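Terine
Espace presse > Communiqués > Arts de la table et rangement

03/01/2018

Terine met en vente Skastby, une gamme de paniers ajourés pour les fruits et la cuisine de tous les jours

Terine, fabricant d'articles ménagers en matière plastique, annonce l'arrivée en magasin de la gamme Skastby. Elle se compose de paniers rectangulaires à parois perforées, destinés à la conservation des fruits sur le plan de travail, au rinçage des légumes et au rangement des placards. La gamme comprend quatre formats et sera distribuée dans près de 675 points de vente, en grande distribution et chez les quincailliers indépendants.

Skastby remplace les corbeilles rondes que Terine proposait jusqu'ici et dont la production s'est arrêtée en décembre. Les magasins qui détiennent encore du stock de l'ancienne série peuvent l'écouler aux conditions habituelles. Les références rondes ne seront plus réapprovisionnées.

Un panier pensé pour le plan de travail

Le projet est parti d'une demande des distributeurs. Les corbeilles rondes occupaient beaucoup de place en rayon et se rangeaient mal contre un mur ou entre deux appareils. Le bureau d'études Bisht, chargé du dessin, a retenu une forme rectangulaire à angles arrondis, avec un rebord épais qui sert de prise sur tout le pourtour. Les paniers n'ont donc pas d'anses rapportées, et les formats identiques s'emboîtent pour le transport et le stockage.

« Nous avons commencé par regarder ce que les gens posent réellement à côté de leur évier. Il y a des fruits, souvent mélangés, parfois un sachet de pain, parfois le courrier. Nous avons cherché un panier qui accepte les fruits sans qu'il faille les trier avant, et qui passe sous l'eau quand il est sale », explique Narendra Sachdeva, responsable de la gamme chez Terine.

Les perforations couvrent les parois latérales. Elles laissent circuler l'air entre les fruits et permettent l'écoulement de l'eau après rinçage. Leur diamètre a été choisi pour retenir les petits fruits, notamment les cerises et les tomates cerises, qui passaient à travers les fentes de l'ancienne corbeille.

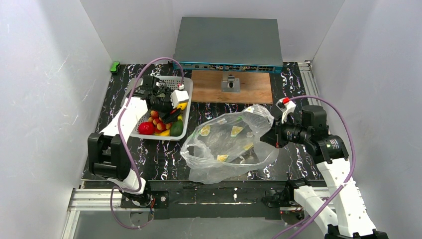
Photo : Terine / Skastby, panier blanc. Reproduction libre pour la presse avec mention de la source.

Le modèle blanc est le premier livré. Garni de fruits rouges, jaunes et vert foncé, posé sur un plateau noir veiné de blanc et de brun, il donne une idée de l'usage principal prévu pour la gamme : un assortiment de fruits de tailles différentes, gardé à portée de main. Les petits fruits peuvent y être serrés les uns contre les autres, et les plus gros placés dans les coins ou le long du bord.

Quatre formats, cinq coloris

Le plus petit format est prévu pour les baies, les agrumes coupés ou les gousses d'ail. Le format moyen correspond à la consommation de fruits d'une personne seule ou d'un couple. Le format familial reçoit des fruits plus longs, comme les bananes, posés à plat. Le plus grand est un panier de rangement, plus haut, destiné au bas des placards et aux celliers, pour les pommes de terre et les oignons.

Cinq coloris sont prévus au catalogue : blanc, gris clair, sable, vert olive et bleu ardoise. Le blanc est disponible immédiatement dans tous les formats. Les autres coloris suivront au cours du printemps, selon un calendrier communiqué séparément aux centrales d'achat. Le grand panier de rangement ne sera pas proposé en sable.

Tous les paniers passent au lave-vaisselle, dans le panier supérieur pour les petits formats. Terine déconseille l'usage au four à micro-ondes et le contact direct avec une plaque de cuisson chaude. Pour l'entretien courant, de l'eau tiède et un peu de liquide vaisselle suffisent. Les éponges abrasives sont à éviter, en particulier sur les coloris foncés, où les rayures se voient davantage.

Un essai chez les particuliers

Avant le lancement, Terine a confié le format moyen et le format familial à 87 foyers, qui les ont utilisés dans leur propre cuisine. Les participants ont rempli un carnet d'usage portant sur l'emplacement du panier, son contenu et la fréquence de lavage.

Deux modifications ont été apportées à la suite de cet essai. Le fond a été légèrement surélevé, car plusieurs foyers signalaient que l'eau restait sous le panier lorsqu'il était reposé juste après le rinçage. Le rebord a été épaissi, à la demande de participants qui transportaient le panier plein d'une main, entre le plan de travail et la table.

Les carnets ont aussi montré que le panier changeait souvent de fonction. Dans une partie des foyers, il servait de passoire d'appoint le jour du marché, puis redevenait corbeille à fruits. Dans d'autres, il a fini dans la salle de bains ou dans l'entrée. Terine n'a pas prévu de version particulière pour ces usages, mais les emballages mentionneront le rangement au sens large et plus seulement la cuisine.

« Le fond surélevé nous a obligés à refaire une partie de l'outillage, et nous avons perdu quelques semaines. Il valait mieux le faire avant la mise en vente », précise Narendra Sachdeva.

Fabrication et emballage

Les paniers sont moulés sur le site de Holleneck, qui fabriquait déjà les corbeilles rondes. Le passage à la nouvelle gamme n'entraîne pas de changement d'effectif. Les chutes de moulage blanches sont broyées sur place et réemployées dans les articles de la marque qui ne sont pas destinés au contact alimentaire, comme les cuvettes et les bacs à linge.

Chaque panier est vendu sans boîte, avec une étiquette en carton passée dans les perforations. L'étiquette porte le format, le coloris, les consignes d'entretien et le code de la référence. Elle se retire sans ciseaux et ne laisse pas de trace de colle. Les livraisons aux magasins se font par piles emboîtées d'un même format. Les piles panachées ne sont pas possibles dans un premier temps.

Mise en place en magasin

Un présentoir de sol est fourni sur demande aux points de vente qui commandent l'ensemble des formats. Les magasins de plus petite surface peuvent recevoir un support de comptoir, limité au petit format et au format moyen. Terine recommande de présenter au moins un panier garni, afin que la clientèle puisse juger de la contenance.

Les prix conseillés figurent dans le tarif professionnel joint à l'envoi aux distributeurs. Ils sont identiques pour tous les coloris d'un même format. Les commandes d'implantation sont ouvertes dès à présent auprès des représentants régionaux.

À propos de Terine

Terine conçoit et fabrique des articles ménagers en matière plastique pour la cuisine, la buanderie et le rangement. La marque est distribuée en grande surface, en quincaillerie et chez les grossistes en équipement de la maison. Sa production est assurée à Holleneck.

À propos de Bisht

Bisht est un bureau d'études spécialisé dans les objets domestiques moulés. Il travaille avec Terine sur les collections de cuisine et de rangement.

Contact presse

Terine, service communication
À l'attention de Narendra Sachdeva
Des paniers peuvent être prêtés aux rédactions pour essai ou prise de vue, dans la limite des stocks. Merci de préciser le format souhaité et l'adresse de livraison dans la demande.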